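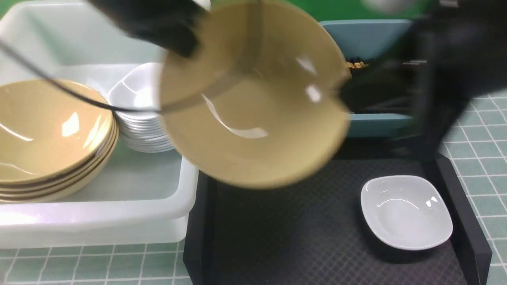 Item 3: bowls and plates in the white tub, Clilstead kitchen.

Tableware and Storage Working Meeting – Clilstead
Minutes, February

Last updated: February, 4:20 p.m.

1. Opening

The meeting opened at 2:10 p.m. in the kitchen at Clilstead. Both sites, Clilstead and Brerkholm, were represented. The January minutes were accepted with one correction: under item 4, "saucers" should read "side dishes."

2. Stock

The count for both sites was entered at 182 pieces, covering plates, bowls and side dishes. Cups and flatware are kept on a separate sheet and were not discussed. Brerkholm reported 10 plates with chipped rims. These have been taken out of use and will be written off on the next sheet.

It was noted that the tan bowls and the white plates come from different Menon lines and have different rim heights. The stock sheet lists them under one heading. Agreed to split the heading before the next count.

3. Storage in tubs

Stacks of bowls and plates are now stored and moved in white plastic tubs with a rolled rim. Clilstead asked whether bowls and plates should share a tub. Points raised:

– Sharing a tub saves counter space and keeps a table setting together.
– A full stack of plates makes one end of the tub heavy. Two people should lift it.
– Bowls nest well but the glaze can bind if the stack is pushed down hard.

Agreed: bowls and plates may share a tub, in separate stacks, with nothing set on top of the plates. Brerkholm prefers a paper sheet between bowls. This was left to each site.

4. Counter layout

The tub stays at the back of the tiled counter, and the black tray goes in front of it. The order was tried the other way in January and staff had to reach across the tub to get to the tray.

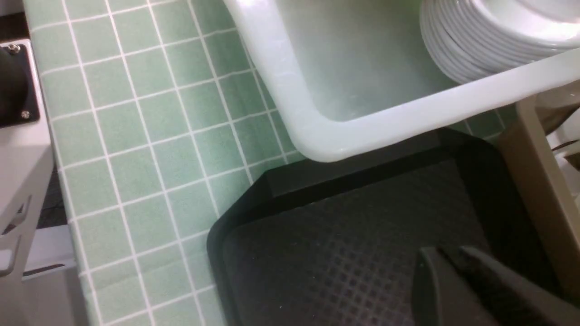

The gap between tub and tray is to be kept clear so that the tile can be wiped without moving either one. Clilstead asked for a fixed gap of two tiles. Brerkholm has larger tile and objected. The wording "a hand's width" was adopted for both sites.

Grout cleaning was raised again. The present cleaner is acceptable on the tile face but slow on the joints. Clilstead will test a stiffer brush and report.

5. Trays

Cludik quoted for 20 more black trays of the non-slip pattern, with a lower unit price at 50. The larger order was discussed and not approved – there is no shelf space for it at either site. The order for 20 was approved, to be split evenly.

Trays are to be washed flat side up and dried on edge. Crumbs collect in the floor pattern and a cloth does not lift them. A soft brush is to be kept at each sink.

6. Setting of trays

The draft rule calls for one large bowl and one small dish per tray, dish to the lower right of the bowl. Clilstead reported that the wide bowl takes up most of the tray and the dish ends up against it or partly under the rim. Two changes were put forward: a smaller bowl, or the dish placed in the corner first and the bowl second. The second was adopted on trial, with no purchase needed.

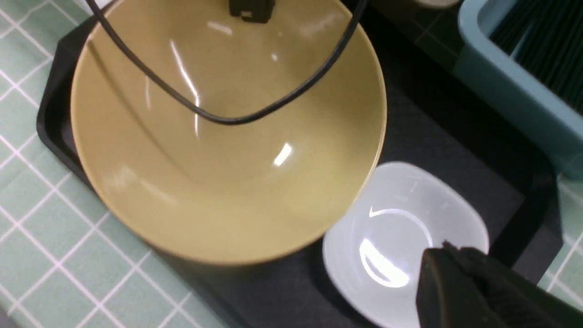

Item 6: wide bowl and small white dish on the black tray.

Brerkholm asked that the rule also cover trays with no dish. In that case the bowl goes in the center.

7. Actions

Clilstead: brush test on grout; split the heading on the stock sheet.
Brerkholm: write-off of chipped plates; send tile size for the file.
Both sites: trial of tray setting until the next meeting.
Order to Cludik: to be placed by Clilstead.

8. Other business

Labels for the tubs were deferred. The meeting closed at 3:25 p.m. The next meeting will be held at Brerkholm in March.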